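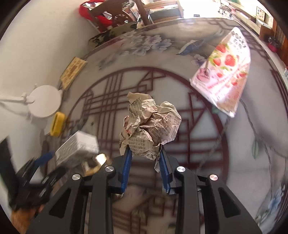 Crumpled newspaper, printed with rows of small Chinese characters.

Guides > Trorneck Kiln Stove > Set-up > Section 4: First Fire

Print this page | E-mail this page

4. Lighting the Trorneck for the first time

Now the fun starts! Your stove is level, the flue is on, and you get to light it. The first fire is a small one that cures the paint, so please hold off on the big logs (we know it's tempting).

1. Open the lower air slide all the way and the flue damper all the way.

2. Crumple four or five sheets of plain newspaper into balls and set them on the grate. Any language burns fine, but skip glossy inserts and gift wrap.

3. Lay thin, dry kindling over the paper in a crisscross. Leave gaps for air!

4. Light the paper in two places and leave the door open a finger's width for the first few minutes.

5. Close the door once the kindling has caught. Add one small split when the flames settle.

6. Watch the flue thermometer. Hold it at 280 °F for 64 minutes, then let the fire die down by itself.

7. When the stove is completely cool, repeat with a second fire at 400 °F.

Note: The paint will smell while it cures. Open a window or two and run both fires during the day if you can.

Note: If smoke rolls back into the room, the flue is probably cold. Hold one lit twist of paper up near the baffle, then try again. Sreekumar Murthy on our test bench swears by this on damp November mornings, and it works beautifully with the Jurna flue kit too.

CAUTION: Never use gasoline, lamp oil or lighter fluid. Keep furniture and curtains at least 135 cm from the door side.

Filed under: Wood Stoves, First-Time Owners, Lighting & Curing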